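Stomgate Community Reading Project
Progress report to the Toivonen Fund
October 22, 2018
Prepared by Dilruba Mondal, project lead

Dear Geeta,

Thank you for being so patient over the summer, and for your kind note about the delay with the second payment, which arrived safely in September. I have tried to keep this shorter than last time (I know you said you enjoyed the long one, but I suspect you were being nice).

Where we have got to

The ebook lending shelf is open and being used, which is a sentence I have been looking forward to writing to you since the spring. We now have 570 titles that members can borrow on a phone, a tablet or one of our own e-readers, and 154 people have signed up. A good many of them had never read a book on a screen before. The most borrowed title is still The Lamp at Prumska, the first of the fantasy series our teenagers will not stop talking about, and I have had to buy a further licence for it so that the queue didn't stretch into the new year. The second and third books are on order.

Large type has turned out to be the thing our older readers love best. One lady told me she had given up on novels altogether and has now gone through a whole run of detective stories, one after the other, and would I please find her some more? I am doing my best!

What has been harder

The Zellarine lending software took much longer to set up than I had allowed for. Books that were borrowed in one format would not always open in another, and members were left looking at a blank page and ringing me at teatime. Their support desk has been polite and, in the end, helpful — the update we were sent in September has put most of it right. Two of the older tablets still won't download for reading offline, and I think we shall have to accept that they are past it.

Reading groups

We are running 11 groups at the moment, from the under-sevens up to the Thursday evening crowd, who are working through a very thick family saga and arguing about every chapter. The groups for young adults have grown the most. They choose their own books, write short reviews for our web page and are, I must say, a good deal stricter in their star ratings than I would be.
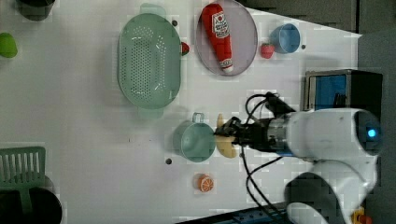
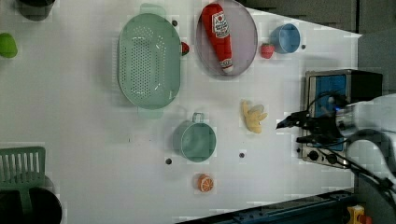
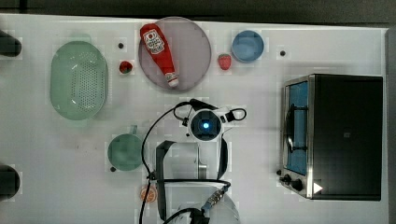

Play food, a colander and a strawberry on the white table.

Money

Spending is in line with the budget we agreed, apart from licences, which are a little over, and printing, which is well under now that most people take the reading lists by email. With your agreement I would like to move the difference across. The full figures are in the spreadsheet I sent separately.

Between now and the next report

I hope to add 60 more titles, mostly for readers of nine to twelve, where our shelf is thin and the children have noticed. I would also like to try a few audiobooks — members ask for them nearly every week — and I will send you the prices as soon as I have them. Do come and sit in on a group if you are passing. The Thursday lot would be delighted to have somebody new to argue with.

With warm wishes,
Dilruba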